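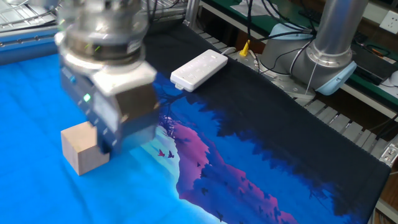
파란 천 위의 나무토막과 그리퍼. 4월, 오전.

규정집 개정판을 다 읽었다. 다 읽은 사람이 서명란에 이름을 쓰게 되어 있는데 내 이름 위 칸이 전부 비어 있었다. 다들 아직 읽는 중이라고 한다. 나도 점심 먹기 전까지는 읽는 중이었다.

우리 Inodex의 로봇 셀 운영 규정은 원래 한 장이었다. 비상정지 버튼 위치, 담당자 전화번호, 팔이 움직일 때 손 넣지 말 것. 그 한 장이 작년에 10쪽이 되었고, 지난주에 Flirnach 쪽에서 공동 작업 조건이라며 자기네 양식을 보내오면서 또 불었다. 두 회사 규정을 합쳤으니 중복이 빠져서 얇아질 줄 알았다. 합친 사람은 중복을 빼지 않고 서로 참조하게 해 두었다. 우리 쪽 조항을 펴면 그쪽 부속서를 보라고 하고, 그쪽 부속서를 펴면 현장 규정에 따른다고 한다. 현장은 우리다. 아침에 이 고리를 한 바퀴 돌고 나서 커피를 새로 내렸다.

오전 작업은 나무토막 집기 반복이었다. 집는다, 든다, 내려놓는다, 기록한다. 목표는 100회. 개정판에 따르면 시작 전에 작업자가 해야 할 일이 있다. 그리퍼 손가락의 체결 상태를 손으로 확인하고, 저속으로 한 사이클을 돌려 보고, 옆 사람에게 소리 내어 "돌립니다"라고 말해야 한다. 이 마지막 조항이 문제였다. 옆에 사람이 없었다. 규정에는 사람이 없을 때 어떻게 하라는 말이 없어서 복도까지 나가 한 번 말하고 왔다. 지나가던 영업팀 사람이 네, 하고 대답했다. 기록지 확인자 칸에 그 사람 이름을 쓸까 하다가 말았다.

투덜대는 김에 공정하게 적자면 저속 사이클 조항은 좋은 조항이다. 예전에는 프로그램을 불러오자마자 본속도로 돌리는 게 실력인 줄 아는 분위기가 있었고, 나도 그 분위기의 일원이었다. 좌표계를 하나 잘못 고른 채로 본속도 시작을 눌러 본 사람은 그 뒤로 이 조항에 불만이 없다. 나는 불만이 없다.

Nafula Laizer가 Koech에서 돌아와 오후부터 합류했다. 안전 감사 쪽 일을 오래 해서 기대를 좀 했다. 내가 규정집의 참조 고리를 보여 주니 한참 넘겨 보다가 이 정도면 양호한 편이라고 했다. 자기가 본 것 중에는 목차가 폐기된 판본을 가리키는 것도 있었단다. 위로인지 협박인지 모르겠다.

그래도 Nafula가 와서 빨리 정리된 게 있다. 셀 하나에 팔이 두 대 있을 때 '정지 상태'가 무엇이냐 하는 문제다. 우리 규정에는 "로봇이 정지한 상태에서만 작업 영역에 손을 넣는다"고만 되어 있다. 로봇이 한 대였던 시절의 문장이다. 팔이 두 대면 한쪽이 서 있는 것만 보고 손을 넣는 사람이 나온다. 게다가 서 있는 것과 멈춰 둔 것은 다르다. 다음 명령을 기다리며 서 있는 팔은 겉보기에 꺼진 팔과 똑같이 얌전하다. 나는 이걸 설명하는 문단을 두 개나 써 놓았는데 Nafula가 전부 지우고 한 줄로 바꿨다. "셀 안의 모든 팔이 보호정지 상태이고, 그 상태를 들어가는 사람 본인이 표시창에서 확인한 뒤에 손을 넣는다." 본인이, 가 중요하다고 했다. 남이 괜찮다고 해 줘서 손을 넣었다는 보고서를 너무 많이 읽었다고.

내 문단 두 개는 아까워서 따로 저장해 두었다. 아무도 안 읽을 것이다.

그다음은 그리퍼의 표시등 이야기로 한참 갔다. 개정판 초안에는 "녹색등이 켜져 있으면 접근 가능"이라고 되어 있었다. 누가 썼는지는 묻지 않기로 했다(문서 이력에 다 나온다. 나다). 변명하자면 신호등을 보고 자란 사람의 자연스러운 실수다. 그리퍼 등은 그리퍼 사정을 말해 줄 뿐이고, 팔이 움직일지 말지에 대해서는 아무 약속도 하지 않는다. Nafula는 이 문장 옆에 물음표를 세 개 그렸다. 빨간 펜이었다. 그 조항은 삭제하고, 장비에 달린 등의 색을 출입 허가로 해석하지 말라는 문장을 대신 넣었다. 이 문장이 왜 필요한지 신입들은 궁금해할 것이고, 나는 모르는 척할 것이다. 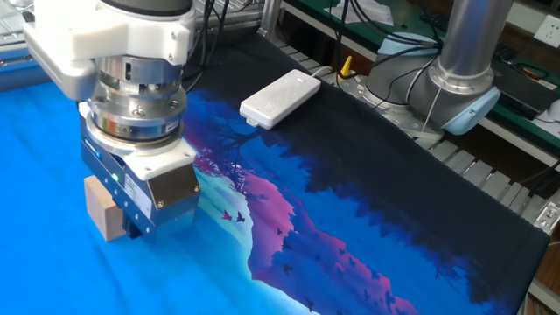 토막을 문 그리퍼, 천 바로 위.

물건을 문 채로 멈추면 어떻게 하느냐. 오후의 절반을 여기에 썼다. 비상정지를 눌렀을 때 그리퍼가 쥐고 있던 걸 놓아야 하나, 계속 쥐고 있어야 하나. Flirnach 부속서는 놓으라고 하고 우리 규정은 쥐고 있으라고 한다. 고리 참조 덕분에 둘 다 유효하다. 나무토막이야 놓든 쥐든 큰일은 없다. 하지만 규정은 나무토막만 쥐던 시절에 쓰이고 나중에 다른 것을 쥘 때 적용된다. 무거운 걸 높은 데서 놓으면 밑에 있는 것이 문제고, 손가락이 끼었는데 계속 쥐고 있으면 그것대로 문제다. 답은 셀마다 위험성 평가를 해서 정하라는, 맞지만 힘 빠지는 문장이 되었다. 대신 정한 결과를 셀 앞에 써 붙이기로 했다. 글씨는 크게. 멈춘 다음에 규정집을 펴는 사람은 없을 테니까.

Nafula가 하나 더 붙였다. 쥔 물건을 손으로 빼낼 때는 한 손으로 물건을 받치고 나서 그리퍼를 열 것. 당연한 소리 같은데 규정집 어디에도 없었다. 당연해서 아무도 안 적은 것들의 목록을 따로 만들면 그게 진짜 규정집이 될 것 같다고 했더니, 그걸 만들 사람으로 내가 지명되었다. 입을 다무는 것도 조항으로 넣었어야 했다.

작업대 정돈 조항도 손봤다. 원문은 "작업대는 항상 청결하고 정돈된 상태를 유지한다"였다. 이런 문장은 지켜지는지 안 지켜지는지 판정할 방법이 없다. 청결은 주관이고 항상은 거짓말이다. 그래서 케이블은 두 팔의 동작 범위를 저속으로 끝까지 훑어 걸리지 않는지 확인하고, 깔개는 배치를 바꿀 때마다 네 귀를 다시 당겨서 맞추고, 바꾼 배치는 기록지에 남기는 것으로 썼다. 천의 주름 하나에 집는 높이가 달라지는 걸 두고 알고리즘 탓을 하며 며칠을 보낸 팀이 있다. 우리 팀이다.

기록은 Jetska로 한다. 체크리스트 전용 도구인데 항목을 하나라도 비우면 저장이 안 된다. 취지는 알겠다. 결과적으로 모두가 모든 칸을 채운다. 내용이 없는 칸에는 점을 찍는다. 지난달 기록을 뽑아 보니 특이사항 난의 대부분이 마침표였다. Nafula는 이걸 보고 처음으로 웃었다. 강제로 채우는 칸은 줄이고, '이상 없음'과 '확인 안 함'을 따로 고를 수 있게 하자는 게 오늘 건의사항이다. 확인 안 했다고 솔직하게 누를 수 있어야 나중에 그 기록을 믿는다. 다만 '확인 안 함'을 누른 사람을 불러다 혼내는 순간 다시 마침표의 시대로 돌아간다. 이 말을 팀장에게 어떻게 할지는 내일의 내가 정한다.

중간에 멈춘 시행을 세느냐 마느냐도 한 번 다퉜다. 나는 멈춘 건 빼고 100회를 채우자는 쪽이었다. 깔끔하니까. Nafula는 멈춘 것도 번호를 주고 이유를 적으라고 했다. 빼고 나면 실패가 없는 로봇이 되는데, 그런 로봇 옆에서는 사람들이 손을 더 쉽게 넣는다는 것이다. 반박할 말을 찾다가 퇴근 시간이 됐다. 번호를 주기로 했다.

집에 오기 전에 개정판을 다시 올렸다. 고친 조항 옆에는 이유를 짧게 달았다. 이유 없는 조항은 바쁜 날 제일 먼저 건너뛰게 되는데, 이유를 달면 그만큼 또 길어진다. 쪽수는 안 세어 봤다.

서명란에는 저녁까지 나와 Nafula, 2명. 영업팀 사람에게도 부탁해 볼까 싶다. 적어도 대답은 잘한다.

내일 할 것: 정지 시 동작 안내문 출력(큰 글씨), 참조 고리 끊기, Flirnach에 메일. 당연해서 안 적은 것들 목록 첫 줄은 이미 썼다. 머리 긴 사람은 묶고, 사원증 목줄은 벗고 들어간다. 쓰고 보니 나도 하루 종일 걸고 있었다.

댓글 3 · 공유 2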